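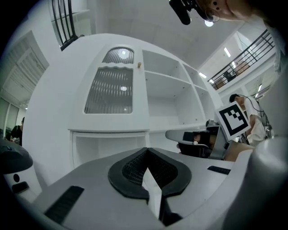

Otex Pevevness
Calibration and trajectory software for hand-held grippers

Pevevness takes wrist-camera video from a hand-held gripper and turns it into tool paths that a robot arm can follow. It covers lens calibration, camera tracking, jaw width and export. It runs on a Linux workstation and does not need a network connection once the license is installed.

Lens calibration
Wide-angle lenses bend straight edges, and door frames and shelves near the side of the view bend the most. Pevevness fits a fisheye model from a printed marker board. Hold the board still and move the gripper, or the other way around. Tilt the board during the pass and take it out to the corners. A full pass needs 37 accepted views. The counter turns green when you have them, and rejected views are listed with the cause (blur, glare, board partly hidden).

Camera tracking
The tracker builds a map of the room first and then places each recording in it. Plain white walls give it little to work with, so include furniture, railings and light fixtures in the mapping pass. Ribbed glass and strong reflections can be masked by hand in the map editor. People who walk through are dropped from the map automatically. Masks are saved with the map.

Jaw width
Width is read from the image. Two reference poses are required, fully open and fully closed. Repeat them after changing pads.

Reach check
Load your arm's URDF file and Pevevness flags any part of a path that the arm cannot reach or would follow too fast. Joint limits can be edited per project.

Export
Zarr, HDF5 or CSV. Timestamps are kept at source rate unless you resample.

What you get
Software license for 3 workstations
Marker board, rigid, matte finish
Printed quick-start sheet
Updates for 15 months

Not included: gripper, camera, workstation.

Version 3 replaces the Skiltstead map format used up to September. Old maps open read-only and can be converted from the File menu. Users of the Thepsuriya driver package should update it before installing.

Page updated December 2, 2021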